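Learning to swim at my age

When we moved from Kandpal to Fletgate, I did not know that almost every person here can swim. In my childhood the river was for washing and for looking at. My mother told us that water takes children, and we believed her, so we stayed on the steps.

I was ashamed of it for a long time. At the summer barbecue of my husband's work, the children jumped in the pool and then the parents jumped in also, and I sat on a plastic chair with a towel over my knees and said I had a cold. I have had many colds in Australia.

In July my neighbour Rekha Chaturvedi knocked on the door and said that she had put my name down for the adult beginners at the Drisden Road pool. She had not asked me. I was angry until the evening, and then I went to buy bathers. This is also a word I had to learn. In my English book it was "swimming costume", and the girl in the shop did not understand me the first time.

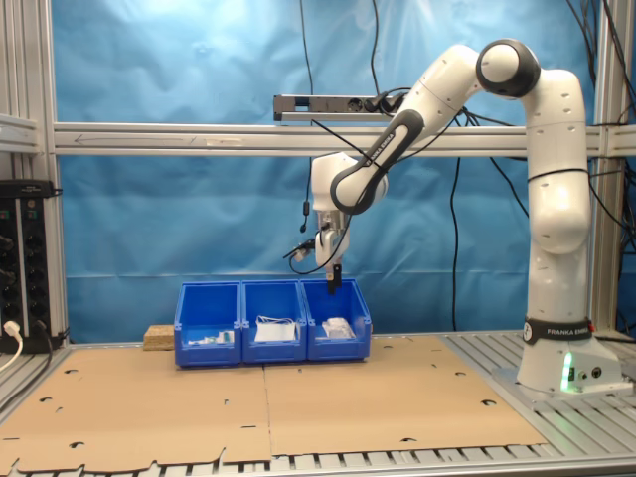
The arm on its table, with the green light on.

The class is at 6 in the morning, before the squad swimmers come. It is dark when I leave the house and the car windows are white with frost. We are a small group and I am not the oldest, which pleased me more than it should. Our teacher is Narendra Dhillon. He has a very quiet voice, and in a swimming pool a quiet voice is useless, so he shows everything with his arms.

The first lesson was only breathing. You put your face in the water and you blow, and you come up, and you do it again. I could not do it. My body refused. I put in my chin, then my mouth, and at the nose everything in me said no. Narendra did not push me. He told me to practise at home with the salad bowl, and I did this on the kitchen bench each evening while my husband pretended to read.

By lesson 4 I could float on my back. I want to describe this properly, but my English is not enough and I think my own language is not enough also. Your ears go under and the sound goes away. You hear only yourself. I looked at the lights on the ceiling and forgot to be afraid for a short time, and when I remembered, I sank and swallowed a good part of the pool.

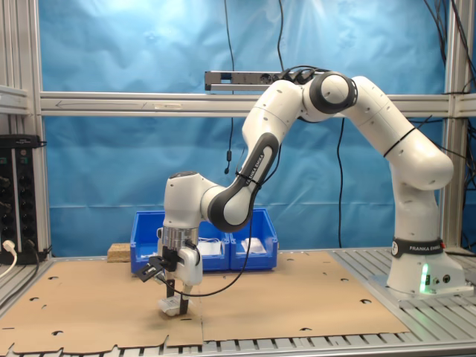

Gripper pointing down over the cardboard.

Some things I have learnt, if another beginner is reading. Buy goggles that fit your own face, and try them without the strap first. If they stay on for a moment, they are good. Eat half a banana before and the other half after. Do not look at the clock on the wall. Leave your thongs where you can find them, as the floor of the change room is very cold in winter.

My goggles are Skivus. Rekha says they are for racing and that I was robbed, but they do not leak and I like the blue.

Now I can swim 15 metres without stopping. I know that it is not far. The lane has a dark line on the bottom and I follow it until the line makes a T, only I do not reach the T yet. The trouble is breathing to the side. I lift my whole head like a dog, and then my legs go down and I am almost standing up. Narendra says to keep one ear in the water. I say yes, and then I lift my head like a dog.

I telephoned my mother and told her. She was silent, and then she asked if the water was clean, and how deep, and who was watching. I said the teacher was watching. She said one teacher is not enough for so many people, and after this she wanted to know what I was cooking.

The next term starts in 2 weeks and I have paid already. Rekha wants us to try the sea baths when the weather is warmer. I told her I will come and look at them from the steps first.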